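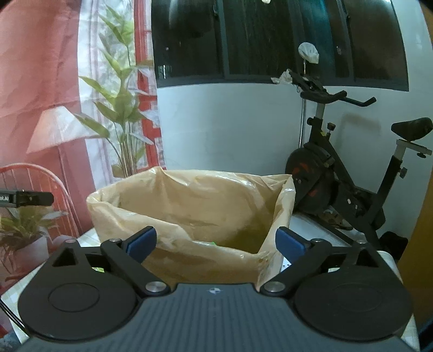 **Hendthorpe to move to every-other-week trash pickup in August**

Households in Hendthorpe will have their trash collected every two weeks instead of weekly starting in August, after the town council approved a new contract with the hauler Clandura. Recycling pickup stays weekly.

The change covers all 3000 homes on the town route. Apartment buildings with shared dumpsters are not affected, and neither are businesses, which arrange their own service.

Imre Hegyi, the town's public works director, said the old contract would have cost more to renew than the town had set aside. Under the new one, each household will pay $262 a year, the same as now. Keeping weekly pickup would have raised the bill to $325.

"We asked for prices on both," Hegyi said. "The council looked at the two numbers and went with the one that didn't raise anybody's bill."

Residents had until the end of the spring to send in comments, and the town received 353. Hegyi said most of them dealt with smell in hot weather, diapers, and how much a single cart can hold. Households with a child in diapers, or with medical waste that is safe for regular trash, can ask for a second cart at no charge. The form is at the town hall front desk and on the town website.

Helju Žukauskas, who voted against the contract, said she would have liked the switch to start later in the year.

"August is the worst month to try this," she said at the meeting. "People are going to have two weeks of chicken bones sitting in the garage."

Her motion to put off the start until after the summer failed for lack of a second.

The town is split into two zones, with Kourkoulas Road as the line between them. Homes north of the road will be picked up in the first week and homes south of it in the second. Homes on Kourkoulas Road itself are in the north zone, on both sides of the street. A printed calendar will go out with the next water bill.

Carts must be at the curb by 6:30 a.m. on pickup day with the lid closed. Trash has to be in tied bags, as before. Bags left next to the cart will be taken only if they carry an overflow tag — the tags are sold at town hall and at the Hurarine grocery on Main Street. Loose trash will be left behind.

Edgars Jankauskaitė, route manager for Clandura, said drivers will leave a note on any cart they skip, with the reason checked off. During the first month they will take extra bags without a tag, as long as the bags are tied.

Food scraps can still be dropped off at the transfer station, which is open every morning until noon. Keabetswe Xaba, who runs the station, said the scrap bins will be emptied more often once the new schedule starts. Meat and bones are accepted there. Liquids, grease and pet waste are not.

The contract also moves bulky item pickup from twice a year to once, in the spring. Mattresses and appliances can be taken to the transfer station at other times for a fee.

Questions about zones or second carts go to the public works office, which answers the phone from 8 a.m. to 4 p.m.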